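Home and Storage > Small spaces

Drawers in desk organizer swell and stick every winter, what can I rub on them?

Asked by Roxana Cárdenas

I have a few small tabletop organizers, the kind with one or two little drawers, and I use them for stamps, receipts, spare keys and sewing things. Two are painted wood and one is heavy cardboard. Since we moved to the new apartment in January the drawers catch when I pull them. The cardboard one is the worst. It opens halfway, then stops, then jumps out and everything slides to the front.
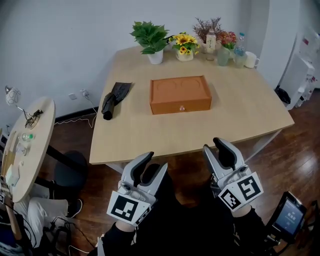
I already tried candle wax on the wood ones. It helped for 3 days and then they were the same as before. The apartment is on the ground floor and the windows get wet in the morning. I would like to keep the organizers if I can, my aunt gave me the set. Is there something better than wax, or should I sand them?

2 answers

Elvira Marulanda

Don't sand yet. If your windows are wet in the morning the air is damp, and the drawers have probably taken some of that up. Wood that is swollen in winter shrinks back later, and if you sand it now you get a sloppy drawer in July.

What I would do, in this order:

Take the drawers out and leave everything apart in a dry room for 11 days or so. Not on a radiator. Fast heat warps thin panels, and cardboard goes wavy.

Put them back in empty and try them. If they run fine, your problem is the room. Get a cheap humidity gauge and open the windows twice a day for a few minutes.

If they still catch, look for shiny spots on the sides and the bottom edge. Those are where it rubs. Mark them with pencil.
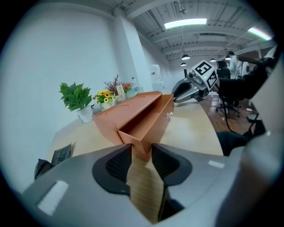 On painted wood it is very often the paint and not the wood. Two coats on the drawer side and two on the inside of the case will use up all the gap there was. Scrape the shiny spots with a flat blade, just the paint, then rub on plain bar soap or paraffin. Candles vary a lot, some are soft and go gummy with dust. I had a Cullholm desk with 14 drawers that all did this and it was paint on every one.

For the cardboard one skip the soap. Stick a strip of smooth packing tape along each bottom edge of the drawer and press it down well. If the cardboard has gone soft at the corners, glue first and let it dry overnight under a book.

Yeison Bermúdez

Tape worked for me too. Also check you haven't overfilled it, mine was just a receipt stuck behind the drawer – took me a month to find it.

Comment from Roxana Cárdenas

Thank you both. They are apart on top of the wardrobe now. I did find paint lines on one of the wood ones, so I will scrape that.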